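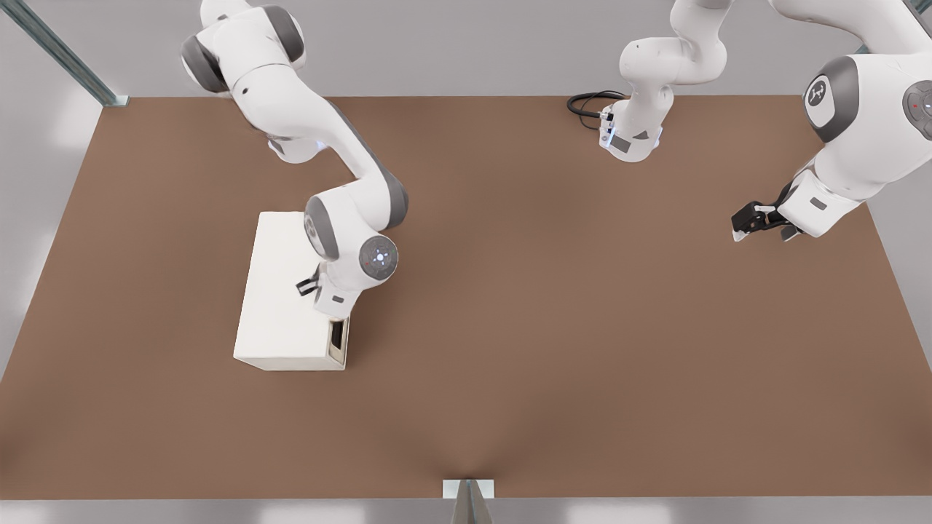
How does a robot learn to open a drawer?

You open drawers every day and you do not think about it. Your eyes find the handle, your fingers close on it, and you pull. For a robot each of these small steps is hard, and it must learn all of them.

At the Lerkis laboratory in Lorkbridge, a team wanted to know how many tries a robot needs before it can do such a job well. Real robots are slow and they cost a lot of money. If a real arm pushes too hard, something can break. So the team built a world inside a computer. The project is called Graletti.

In this world there are two white robot arms and a brown table. The computer knows the rules of pushing, pulling and falling, so the arms move much as real ones would. When a try goes wrong, the computer puts everything back and the robot begins again.

What does the robot see?

The robot does not get one view only. One view looks down at the whole table. Another is very close, so the fingers and the thing they want to hold are both in it. From far away a handle can be too small to understand. From close up the robot can see which way it is turned.

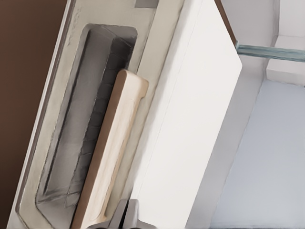
The close view, with the tips of the gripper near a cream-coloured handle.

What did the team find?

They made two groups of lessons. In the first group, the box always stood in the same place. In the second, the computer moved it a little before each try. The first group needed 1022 tries to learn the job. The second needed 2239, more than double.

But then came a test with 26 new places for the box. The first group did badly, because it had learned one place by heart. The second group did much better. The slow way of learning was more useful in the end.

A word to remember

Simulation: a copy of a part of the world, made in a computer, where we can try things many times.

Try it yourself

Put a cup on the table, look at it, then close your eyes and take it. Now ask a friend to move the cup a little while your eyes are closed. Can you still find it at the first try?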